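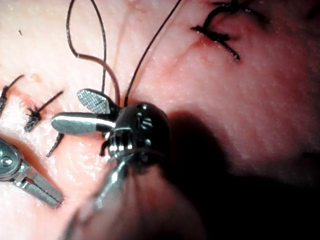
Speaker notes: Penalties and Team Discipline in College Football
Presenter: Hendrik Hermans, Fululura Athletic Conference
December 23, 2025

Opening
Thank the athletic directors and the host school. Introduce Ohemaa Adjei, who supervises our officiating crews and will take rules questions at the end.

Slide 2: What we reviewed
The conference office reviewed 50 regular-season games. Every accepted penalty was logged by quarter, down and position group. Declined penalties were left out. Pause here, as the printed handout still includes them.

Slide 3: Before the snap
False starts and delay of game remain the most common calls. Most came on the road, on third down. Coach Nimri's staff at Turkar began using recorded crowd noise in August practices. Invite Shadi Nimri to speak for two minutes on how those sessions were run.

Slide 4: After the whistle
Personal fouls are fewer in number but cost more. In 11 of the games reviewed, a late hit or taunting call kept a scoring drive alive. Play the Dankwa clip twice, the second time without sound. Do not name the player.

Slide 5: Proposals for next season
Crews will visit each campus once before the opening game. Head coaches will receive a written penalty report after every contest and return comments to the conference office. Schools may request a second visit at their own expense.

Slide 6: Special teams
Skip if time is short. Blocks in the back on punt returns are covered in the handout, page 20.

Questions
Refer eligibility matters to Aušra Mets. Replay procedures are not on today's agenda. Lunch is served in the east lounge.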